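Setting up the hand-held gripper for cloth

Part 4 of the Flonitz build

By now you should have both fingers printed, the trigger linkage moving freely and the camera seated behind the jaws. If the linkage still sticks, go back to part 3 and sort that out first. Cloth is harder on this gripper than blocks or cups, and any drag in the trigger will show up right away.

What you need

- the assembled Flonitz gripper
- a hex key for the finger bolts
- a strip of thin rubber sheet, 2 mm
- contact glue
- sandpaper, 180 grit or close to it
- a few old rags or T-shirts

Step 1. Check that the tips meet

Close the jaws slowly with nothing between them. The tips should touch along their whole width. Hold the gripper up to a lamp and look for a gap. If there is light at one side only, loosen the bolts on that finger, push it square by hand and tighten again. Do this a little at a time. The black plastic I used flexes more than you would expect, and it is easy to overcorrect.

Step 2. Line the fingers

Bare plastic slides on cotton. Scuff the inside face of each tip with the sandpaper, wipe off the dust, and glue on a piece of rubber cut slightly narrower than the tip. Clamp it and leave it overnight. I tried double-sided tape first and it crept out of place during the first evening.

Preben Vigfúsdóttir built a second Flonitz at the shared shop and left the rubber off one side. It works for towels. On thin shirts the cloth rolls out of the jaws.

Step 3. Practice the pinch

Lay a rag on the table in a loose heap. Come in from above with the jaws half open, press down lightly and squeeze. You want a fold between the fingers, with the tips closing on two layers or more. A single layer tends to pull free when you lift. Then turn the gripper so the cloth is in view of the camera and see whether it stays put.
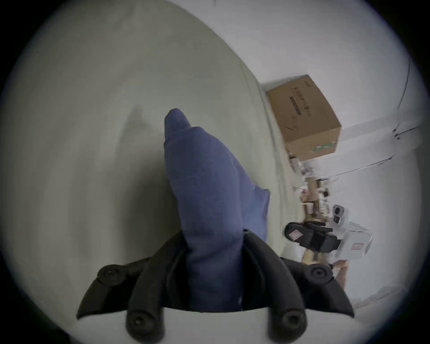 Photo: Brynhildur Holst

A soft, matte cloth like the blue one is a good place to start. Leave slick linings and anything stretchy for later. Keep the bulk of the cloth close to the middle of the jaws, and don't worry about a loose flap at the side.

Step 4. Record some lifts

Start the Tisiten logger, wait for the light to go steady, and do 64 lifts in one sitting. Change rags as you go. Drop the cloth from a different height each time so it lands in a new heap. I do mine after 7 p.m., when the shop lights are the only light and the exposure stays the same.

Play the files back before you put anything away. Delete the lifts where your other hand got in the way. My first batch left me with 26 good ones, mostly because I was moving too fast.

Step 5. Retighten

Check every finger bolt after the session. Mine had backed out a quarter turn. A drop of weak threadlocker fixed it - test it on scrap first, as some types crack printed plastic.

Part 5 covers moving the same fingers over to the Shehu arm.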